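2018-11-25

Late again, writing this with one shoe on. Want to get the weekend down before I forget which screw went where.

Got to the workshop before ten. Umusska was open but the heat wasnt on, so coat on for the first hour. Radymyr already there, had the gripper in pieces on a towel and looked pleased with himself. He'd found why the left finger kept lagging. One of the grey links was rubbing on the inside of the housing, a shiny spot the size of a lentil. Filed it back, put a thin washer behind it, done. Three weeks I blamed the trigger spring. Three weeks! Ordered two new springs from Jullesach and all. They can go in the drawer.

So that was the good start.

Then pads. Pads are my department and my shame. The old ones were bike tube and they slid off in the cold, just creep, you'd squeeze a mug and come back to find the pad had walked down half a centimeter. New ones are a softer sheet from the offcut bin, cut with the big scissors as the good knife is missing. Knife is probaly in Radymyr's car. Cut edges look chewed. He said leave it, trim later, see if they hold first. I wanted to trim now. We left it.

Glue: the contact stuff, both sides, wait, press. Didn't wait long enough on the first one and had to peel it off and scrape. Second go fine. Note to self – twelve minutes by the clock, not by feel.

Ate in the stairwell, cheese roll, cold. Ostapchuk came by to ask again when we'd be off the long bench, he has his boat ribs to steam. Told him February. He wrote it on his hand.

Afternoon was the mount. The thing is meant to work two ways, by hand first so we can feel what it wants, and then bolted on the arm, if the arm ever gets its shoulder back. By hand is more use than I thought. You learn quick. Squeeze the trigger, fingers come in, and you notice right off that you approach everything from too high. A person picking up a pencil comes in low and sideways. With this you come down like a crane and the pencil rolls away. Tried pencils, a matchbox, the roll of tape, an egg (boiled, R. insisted on boiled). Egg was the best of the lot. Matchbox awful, it twists, the pads don't meet flat. One of them is a hair proud at the top I think. Or the finger is toed in. Have to put a square on it.

Checked the wiring too. Pulled the connector out and pushed it back in a dozen times and the number on the screen jumped every time. Reads 3,885 fully open, then 3,885 again, then something silly, then back. So the pot is ok and the connector isn't. Closed it reads 184 and that one never moved once. Radymyr says crimp it again. I say solder it. We did neither, ran out of light and patience, taped it.

Heat set inserts: all in now, at last. Did the last of them on the body with the old iron. One went in a bit crooked and I pushed it straight with the back of a spoon while it was soft. Don't tell anyone, looks fine. The screws go in with two fingers till the last turn so I'm happy. The first batch last winter I just screwed into the plastic and they stripped in a week, what was I thinking.

Money. Put this down or I'll lie to myself later. 111 for the bearings and belt, plus the sheet was free, plus the springs I didn't need. The arm motor is still the big one. Kuvotstead wants 2,000 for the set and won't split it. Radymyr thinks we rewind the old motor. I think Radymyr hasn't rewound anything since school. Going to sleep on it. Said that last week also.

Had a bit of an argument at the end, over nothing. He wants to start on the software, the part where it copies what your hand did. I want the shoulder fixed first. His point is we can log from the hand tool now, today, no arm needed, so why wait. And he's right, that's what annoys me. If the jaw reading is good and we know where the thing is, we can be filling up a disk while I sulk about the shoulder. But the jaw reading isnt good until that connector is done! So my connector comes before his software and my shoulder comes after. Agreed on that. Shook hands with the gripper, it held on, pads didn't slip. Ok so that's one test passed.

Took it home in the end. Wrapped in the towel, in the bag with the bread. The workshop is shut tomorrow and I can't stand not fiddling. Cleared the desk, put the lamp bill and the rest in the kitchen. Radymyr called to ask had I got the hex keys, yes I had his hex keys, no I had not seen the knife.

Things I found at home that I didn't see at the bench:

The left side has play. Tiny. If you hold the body and wiggle the finger it clicks. Right side doesn't. Could be my washer is too thin, could be the screw. Tightened the screw, click went, but then the whole thing got stiff on the way back. Backed it off a quarter turn. Click is back. Fine. Thicker washer it is. There's a jar of them at Umusska behind the paint, or there was.

The trigger pull is too long. My hand is small and at full open I'm reaching. R. has hands like shovels and never noticed. Move the pivot forward? That changes the ratio and then the fingers don't close all the way. Drew it three times on the back of the electric envelope and got three answers. The third one looks right. Want to cut it in cardboard before I print anything, printing takes all night and the fan wakes the baby upstairs.

Body is too heavy at the front. After ten minutes of picking up teaspoons my wrist was done. Could shave the mount, could put the weight further back. Could also just be weak, started on the stairs this week and everything hurts anyway.

Pads are good. Going to say it. They are ugly, bits hanging, but the teaspoon test was nearly clean and the old ones couldn't do a teaspoon at all. Dropped two, both when I came in crooked. Coins no. Coins are hopeless, you'd need a fingernail. R. has an idea about a thin lip along the bottom, like a fingernail, he's been going on about it since the summer. Maybe he gets his lip. I'd want it to be replaceable, two screws, not glued, because it will snap the first time somebody leans on it and that somebody is me.

Also tried it with my left hand. No. Like writing with a foot.

What else. Rang my sister, forgot her birthday is next week and not this one, sang anyway. Soup for dinner. Cat slept on the towel so now the towel is cat and I have to find something else to wrap the gripper in. Don't want hair in the links.

Went back to it after the dishes, just for five minutes, so an hour. Sat with the manual for the arm board, the translated one, where every page says "the screw is to be believed." Worked out that the log rate is set by a jumper and we've had it on the slow side the whole time. That explains the jerky traces! We've been smoothing and smoothing and it was a jumper. Texted R. He sent back one word which I won't put in here.

So the list for the week, before I lose the envelope:

connector, solder, don't let him crimp it
thicker washer, left side
square on the fingers, see which is toed in
cardboard trigger
jumper!!
trim the pads (ask first, or just do it)
hex keys back to R.
knife, look in his car myself
answer Kuvotstead, even if the answer is no

Not on the list but in my head – the shoulder. It's the bearing seat, I'm nearly sure. It was cut too loose and I packed it with foil, and the foil has gone to crumbs. The proper way is to print the whole cup again, thicker wall, and press the bearing in cold. It means taking the arm down off the wall, and it took two of us and a car jack to get it up there. Maybe we do it when Ostapchuk is in, he's strong and he owes us for the clamps. Have to catch him before he starts on the ribs though, after that he doesn't talk to anyone.

Also need to decide where the arm goes when we give up the long bench. The corner by the sink is damp. The corner by the door gets everyone's elbows. R. says hang it from the ceiling and he means it, he had a drawing. The drawing had a hammock in it too.

It's past midnight, eyes going. One more go at the matchbox before bed, held it properly flat this time, came in low like a person. Got it up, turned it over, put it down. Then did it four times in a row. Fifth time it twisted out, but four! Wrote the time in the margin so R. can't say I made it up.

Desk is a good height for this, better than the bench, I can get my elbow down. Might do the logging here evenings if I can find a way to run the cable without tripping on it. Lamp needs moving. Bread is squashed, by the way, should of put it on top.

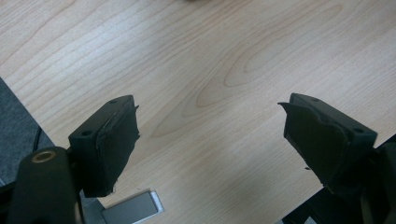

Alarm is set for six. Washer jar first if anyone is there to let me in, then work, then solder. Must remember to take the egg out of my coat pocket.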